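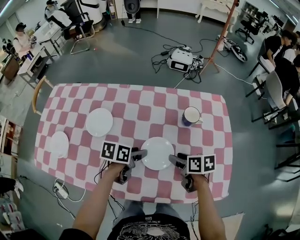 Figure 2. Table with checkered cloth, three plates and a mug.

4. Preparing a screening copy

This section covers loading a feature into the Rovemer playback unit and checking it before an audience is admitted. Read section 3 first if the unit has not been connected to the projector.

4.1 Loading the film

1. Switch on the unit and wait for the status light to turn solid green.
2. Insert the delivery drive in the left bay. The right bay is for backup only.
3. Select Library, then Import. Choose the feature and its subtitle file. They are listed separately.
4. Enter the delivery key. Keys are case sensitive.
5. Press Start. Leave the drive in place until the unit shows Import Complete.

Note: Films delivered in two parts must be imported in order. The unit joins them under the title of the first part.

Caution: Do not switch off the unit during import. A partial file cannot be resumed and must be deleted by hand from Library, Incomplete.

4.2 Setting the picture shape

1. Open the title and select Format.
2. Compare the value shown with the one on the delivery sheet. If they differ, use the delivery sheet.
3. Run the first 40 seconds and check all four corners of the screen.
4. Adjust the side masking until no image falls on the cloth.

Older titles with a narrow picture may show a thin bright line at the top. Set Crop to 2 to remove it. Higher values may cut into credits.

4.3 Checking subtitles and sound

1. Skip to a scene with dialogue.
2. Confirm that subtitles appear in the correct language and sit inside the picture area.
3. If they run early or late, select Offset and adjust one step at a time.
4. Set the fader to the house level. Walk to the back row and listen to a quiet scene, then a loud one.
5. Save the settings under the title. Settings not saved are lost at shutdown.

Note: Error 747 means the subtitle file belongs to a different cut of the film. Request a new file from the distributor. Changing the offset will not correct it.

4.4 Screening log

Record the title, format, fader level and any errors. Molcombe sites send the log to Elli Seppälä at the end of each program.

Section revised 8/5/20, L. Aaltonen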